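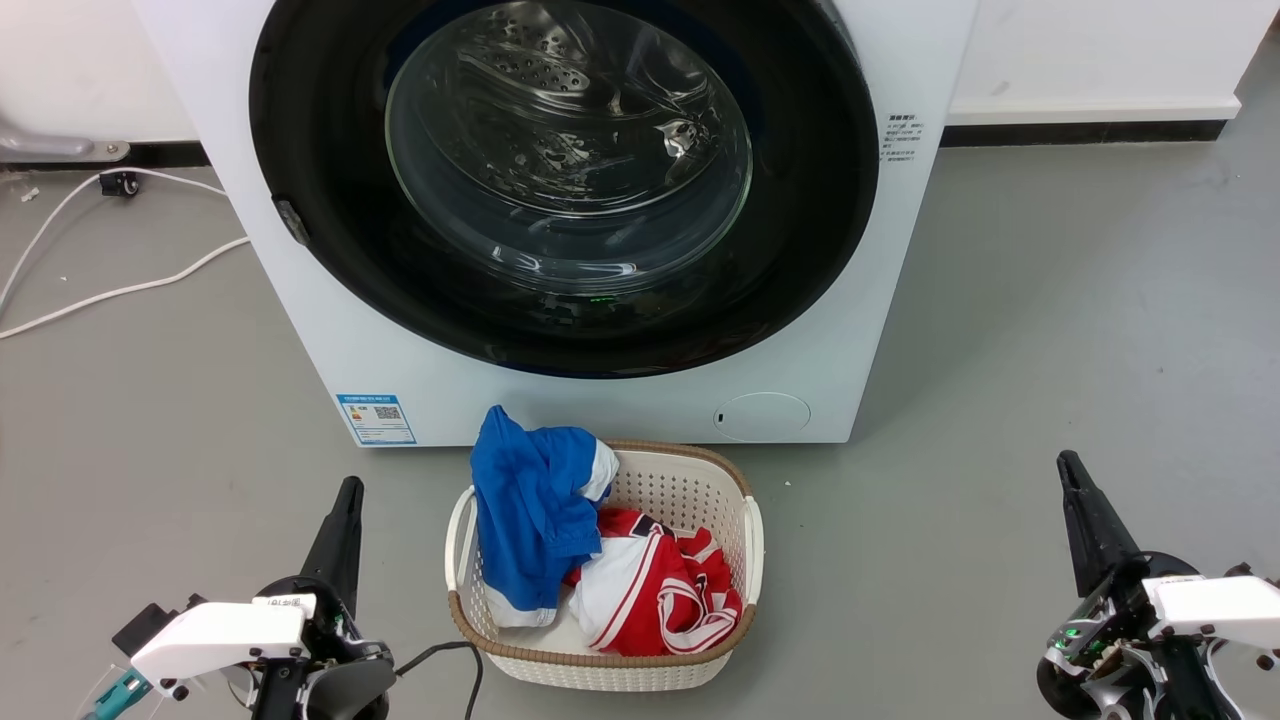
Tevstead Rentals - Laundry & Appliance Dept.

Kalta front loader, white
$377 each, or $300 each if you take two or more
Pickup at the Tevstead warehouse. Delivery extra, see below.

Full size front loader with the big round glass door and stainless drum. Same model we put in our furnished rental units so we know it pretty well by now. These are used, tested, wiped down. Not new. Please don't call asking if they are new.

Good for: rental units, basement apartments, small shops that wash towels and aprons. Not good for: horse blankets, big dog beds, anything a laundromat would turn away.

What you get
Washer
Fill hoses, hot and cold
Drain hose and clip
Power cord, already attached, regular 3 prong plug
Printed quick guide, 2 pages. The full manual is long gone for most of these, ask at the desk and we will email you a copy

What you don't get
Stacking kit
Pedestal
Dryer (see the Ortner dryer page, $289, vented only)
Shipping bolts for some units. If you plan to move it again soon ask for one that has them

Weight is 157 lbs. Bring a second person. Bring a dolly. Our guys will help lift it into the truck but can't ride along to your place and help you lift it out. Straps are yours to bring too.

Before you buy
Measure the doorway. Then measure the stairs, then the turn at the bottom of the stairs. Most returns we get are from the turn. We take returns within 7 days but you haul it back, and there's a restocking fee.
Needs hot and cold taps with shutoffs, a standpipe or laundry sink for the drain, and a floor thats level. Concrete is best. Upstairs on old wood floors it will walk a bit on spin, a rubber mat helps.

Setup, short version
Take the shipping bolts out if there are any. All of them.
Hoses on hand tight, then a quarter turn with pliers.
Level it with the feet and lock the nuts.
Run one empty hot cycle before you put clothes in.
Check for drips. Check again next day.

Care
HE detergent only, and less than you think. Two tablespoons is plenty for a normal load. Too much soap is the number one reason people call us.
Leave the door open a crack between loads or the gasket gets smelly.
Clean the drain filter every couple months. Towel on the floor first, shallow pan under it, open slow. Coins, hair ties, baby socks, all normal.
Wipe the gasket fold with a rag. No bleach wipes on the rubber please.

Warranty
90 days parts and labor, motor, pump, door lock. Hoses and gasket not covered. Keep your recipt, we look it up by the number on it.

Delivery
Tevstead and Plondham, ground floor only, flat rate. Ask for a quote for anyplace else. Stairs are priced per flight. Haul away of your old washer is free with delivery if its disconnected and drained before we get there. If its full of water we leave it.

Stock
Changes daily so call first. No holds without a deposit. White only right now, gray ones maybe later, no date yet.

Questions about parts or bulk orders for landlords: ask for Teresa Patrício in the laundry dept, mornings are best. Everything else, front desk.

Prices updated Saturday, November 4, 2023. Old flyer prices from September no longer good.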